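The utensil drawer gave up in July. It had been sticking for months, and then one evening it opened exactly four inches and would go no farther, with a soup ladle wedged somewhere in the back like a doorstop. I got the ladle out with a butter knife and some language.

So the chopsticks and spoons live on the table now, in a caddy from the discount place in Clitstead. I have not peeled the label off. I will get to it.

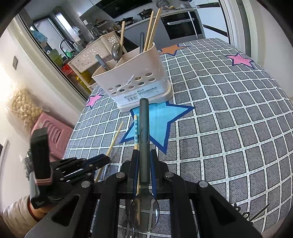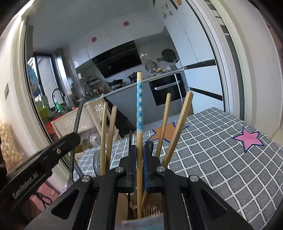
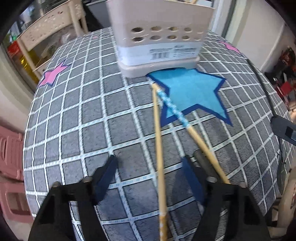
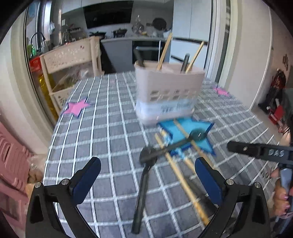

Chopsticks, spoons and the star tablecloth.

My rule was that matching chopsticks stay together – a rule I have now broken at up to 51 meals. The flowered ones look nice and wander off. The plain ones never go anywhere. Spoons go in handle up, or handle down, depending on who set the table and how they feel about me.

The drawer is still stuck. I keep the takeout menus in there, I think.

Recent posts
The Grurdale flea market, again
Four soups I will not make twice
Praltivdale by bus
Reading Mac Mathúna in the bathtub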